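Mon 14 July
By the Castham project office
3 shares | 0 comments

Castham Early Sorting Materials – Interim Report to the Herkard Fund

This report covers the second half of the grant period. It sets out the state of the table layouts, the wear tests on the small parts, spending against the agreed lines, and the work left before the close in December.

1. Status of the table layouts

The grant pays for a set of tabletop tidying activities in which a child moves small toys into an open bin. Three layouts were planned. Layouts A and B are finished and have been released to the Arriaga site. Layout C is in use at Castham but has not been released, as the written instructions are still being revised.

All layouts share the same base: a bare table, a taped rectangle that marks the work area, one bin and a small group of toys. The tape replaces the printed mats named in the original proposal. The mats curled at the corners after washing and slid on smooth tables. Tape is cheaper, can be laid to suit the table at hand, and comes up cleanly if it is replaced before the adhesive hardens. Orange was kept after trials with white and pale yellow, both of which were hard to see on light wood.

Bin position is the main open point in Layout C. The draft instructions put the bin fully inside the rectangle. In daily use it tends to be set at the far side, over the tape, and staff report that this leaves more clear surface in front of it.
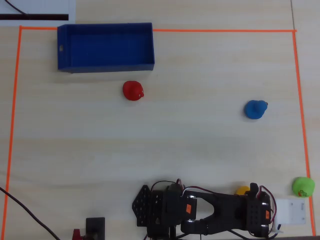

We propose to allow either position and to change the wording from "inside the line" to "inside or on the line." The scoring sheet is not affected. A toy counts as put away when it rests on the floor of the bin, wherever the bin stands.

Rubber ducks remain the standard toy. They are easy to grip, they do not roll far when dropped, and the colors can be told apart from across the table. Matching a toy to the color of the bin was considered as an extra task and set aside, as it confused the basic instruction. Toys are placed by hand with no fixed spacing. A placement template was drafted in the spring and dropped – setup took longer and the sessions did not change in any way we could measure.

2. Wear tests

Each toy type went through 3000 drops from table height onto a hard floor. The ducks kept their shape. Printed markings wore faster than the body color, so new orders will ask for plain toys where the supplier has them. The bins were loaded, emptied and wiped down 790 times. No cracks were found at the corners or along the rim.

Tape was the weakest part. On tables wiped daily, the ends began to lift after 20 days. The instructions now call for the ends to be pressed down weekly and the full outline to be relaid each month.

3. Sessions

A total of 232 sessions were logged across the two sites. Records from Arriaga for the first two weeks are incomplete and have been left out of the total. Session length is now entered in the Pevo log at the table, which has cut the number of blank fields.

4. Spending

Materials are under budget following the change from mats to tape. Staff time is slightly over, owing to the repeat of the bin tests after the supplier changed the wall thickness. We ask for approval to move the unspent mat funds to the staff line. No increase in the total is requested.

5. Work remaining

– Final wording for Layout C, including bin position
– Release of Layout C to Arriaga
– Second tape trial, using a wider roll
– Storage labels for bins and toys
– Final report and accounts, due in December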